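Gesia paperhanging kit, reviewed after one bedroom and a stairwell

I bought the Gesia kit in January to paper the back bedroom of our house in Danbridge, and then used it again for the stairwell, which is a harder job. The kit comes in a canvas roll. Inside are a smoothing brush, a plastic smoother, a seam roller, a pair of long shears, a snap-off knife, a plumb line with a brass bob, a pencil and a wide steel trimming guide. There is no paste brush and no table. I already had both.

I had hung paper twice before, years ago, with borrowed tools. I mention it so you know where I'm coming from. I'm not a decorator. I can get a drop straight and I'm slow.

The smoothing brush

The brush is the best thing in the roll. The bristles are long and soft and it has a comfortable wooden back. It pushed air out toward the edges without scuffing the surface, even on the matte paper in the bedroom, which marked if I so much as leaned on it. After two rooms it has shed a few bristles. Wash it in warm water the same day. I left it overnight once and spent a good while the next morning picking dried paste out of the middle.

The plastic smoother is for vinyl and the heavier papers. It works. Mine had a rough spot on one corner from the molding, and I took it off with fine sandpaper before using it. Check yours.

Shears and knife

The shears are long enough to cut across a full width in a few strokes and they came sharp. They're stiff for the first day and then loosen up. Left-handed people should know they are made for the right hand only, and the kit isn't sold in another version.

The knife is poor. The blade wobbles in the handle and the lock slipped on me while I was trimming above the door. I went back to my old Engström knife after the third drop and never picked up the Gesia one again. Whatever knife you use, snap the blade off far more often than you think you should. A blade that feels fine on dry paper will drag and tear on wet.

The trimming guide

This is a flat piece of steel with a handle along one side. You press it into the angle of the wall and the ceiling, or down onto the baseboard, and run the knife along it. It is 4 inches shorter than the one I borrowed for my last job, and I missed the length on the long straight runs. In the corners and around the window I was glad it was small. The edge stayed straight and didn't rust, though I did wipe it dry each time.

Patterned papers

A kit like this gets tested most by the pattern. The bedroom paper was a small sprig that repeats every few inches, and mistakes there disappear as soon as you step back. For the stairwell we wanted something large and dark. With large shapes in strong contrast, a join that is slightly off will show from across the room, so the tools that help with lining up matter more than the ones that help with smoothing.
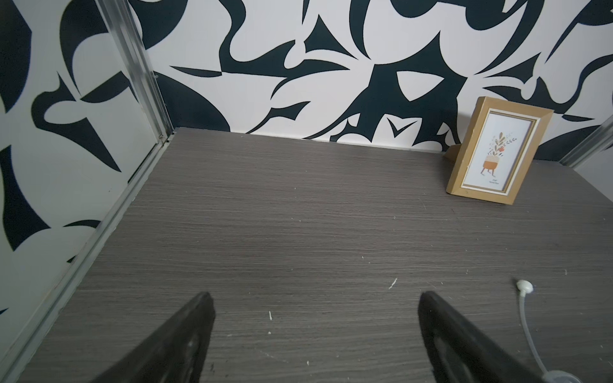 Large near-black shapes on off-white, behind a dark gray wood-grain top.

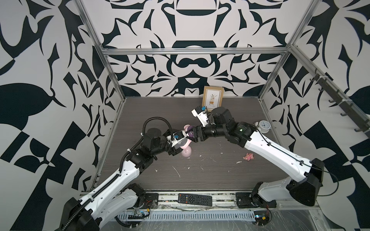
For the stairwell I settled on a Venlow paper, a heavy one that you hang by pasting the wall. The repeat is long and there was a lot of waste, so order more than the calculator on the seller's site tells you. I ran one roll short and had to wait for another. Ask for the same batch number if you reorder. Mine matched, but I was told at the counter that it often doesn't.

Plumb line and roller

The plumb line is simple and good. The bob is heavy enough to settle quickly, and the cord doesn't twist. In the stairwell the drops were far longer than in the bedroom and I hung the line fresh for each one. Old walls lean. Ours leaned enough that if I had trusted the corner, the pattern would have been visibly tilted by the time I reached the landing.

The seam roller is fine on flat papers. Don't use it on anything with a raised texture, as it will flatten the join into a shiny stripe. I did this on one seam by the bathroom door and I can still find it when the light is on. The wheel squeaks. A drop of oil fixed that, and then I had to clean the oil off the wheel before it went anywhere near the wall.

What the job cost

I had a quote from Sebastião Coutinho, who papered our neighbor's dining room and did it well. He wanted $1,313 for the stairwell, labor only. That was fair for the work and he was honest about how long it would take. I did it myself over several evenings. Paper, paste, lining paper, the hire of a stair platform and the kit came to $1,088 for both rooms, and $700 of that was the Venlow paper. So the tools were a small part of it, and if you are doing one small room you could borrow most of them.

I would hire someone for a stairwell next time. The platform was solid, but I didn't enjoy working up there with a pasted wall and a long drop folded over my arm, and my neck hurt for days.

The canvas roll

The pockets are cut to fit each tool and there's a flap that folds over the top. Paste gets on it right away. It can be sponged down but it shouldn't go in the washing machine, according to the label. One of the two ties came unstitched during the second job and I sewed it back on. The pencil pocket is too shallow, so the pencil falls out when you pick the roll up by the ties.

Who should buy it

If you have nothing and plan to paper more than one room, the Gesia kit is a sensible purchase, and you should budget for a better knife. If you already own a decent pair of shears, buy the brush by itself. It is sold separately under the same name, in two widths, and I would take the wider one.

Replacement blades for the Gesia knife are a slightly odd width, and the hardware store here didn't carry them. My Engström takes the standard size.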